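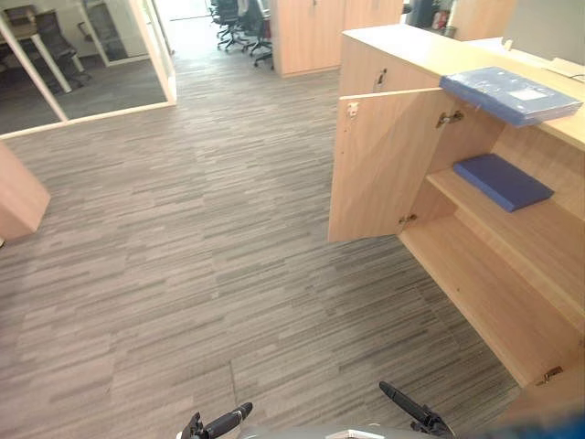
Home > Field Notes > Site Visits > Wolater Seed Day

News Field Notes Events Contact

The Wolater plant station opened its trial houses outside Toledo to the public on a Sunday in May. Of the 12 houses on the site, three were on the tour. Groups went in through a double door with a sticky mat between the two sets.

House 2 held the gene-edited tomato lines. Graciela Insaurralde, who runs the trials, covered the method in ten minutes: one gene switched off, no foreign DNA left in the plant, each line checked by sequencing before it leaves the lab. The current set has 202 lines. Most will be dropped before fall for poor fruit set.

House 5 is the control house, planted with Clandon, an older variety used as the reference. The spacing and feed match House 2. The drip lines run on a separate timer, and the logs for both were posted by the door.

The talk afterward was on rules and labeling. Brenda Olivares of Grarnwood, a seed firm that licenses two of the lines, gave the cost of one regulatory file as 3,725 staff hours. A grower asked who pays if pollen reaches an organic field. Her answer was that tomatoes mostly self-pollinate – the grower said that was a different question, and it was left there.

Seed samples were not given out. The station's handout lists trial results by line number, with yields per plant but no error bars. The next open day covers peppers, and sign-up closes at 400 places.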